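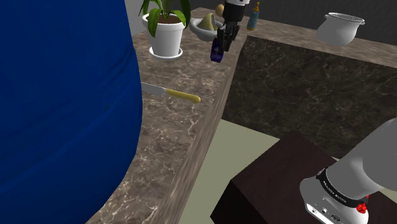 How often should a horse's numnah be washed during the show season?

After every show, and once a week at home if the horse is in steady work. Brush the hair off first, wash cool with a mild liquid, and dry it flat. The tumble dryer is where good numnahs go to become small ones.

Ulilden Show Numnah
Product code 561

The Ulilden is a close-cut numnah for working hunter, ridden show and dressage classes. It follows the line of the saddle and shows a modest edge all the way round, enough to look tidy and too little to start a conversation in the collecting ring. If you want crystals, piping in four colours and your horse's name in gold thread, we wish you every happiness with another firm.

The top is quilted cotton. The underside is a denser cotton twill that lets go of hair with a fairly stiff brush and a bit of temper. The spine is cut high, so it lifts into the gullet of the saddle and stays there, provided you pull it up before you girth. Most complaints we get about numnahs pressing on the withers come from people who skipped that bit. They write us very good letters.

Sizes
Pony, Cob, Full. Three sizes, and we have been asked for a fourth since the day we opened. If your saddle is between sizes, go up. A numnah that is too short digs in at the back, and your horse will mention it.

Colours
White, brown and black. White is for people with a groom, or an optimistic nature.

Fitting
Girth loops and D-ring straps are fitted on both sides. The straps close with touch tape, so keep it fastened in the wash or it will come out wearing your socks. Check the fit again after 2 or 3 rides, when the quilting has settled.

What the riders said
Margus Paju rode in one for a season at Flastdale and returned it to us with a note reading "Fine. Would like it back." We have had longer reviews, few of them as useful. The Liepiņa yard uses the Cob size under a wide working hunter saddle and asked only that we make the label less scratchy. The label is now less scratchy.

Goes well with
Usus girth sleeve, in matching white, brown or black. Sold singly, as most horses need only the one.

Delivery and returns
Orders leave us within 3 working days. Unused numnahs can come back for exchange or refund, with the label on. We can tell if it has been on a horse. So can the postman.

White in Full is out of stock until May. Brown and black are available in all sizes.

Page last updated 1/20/25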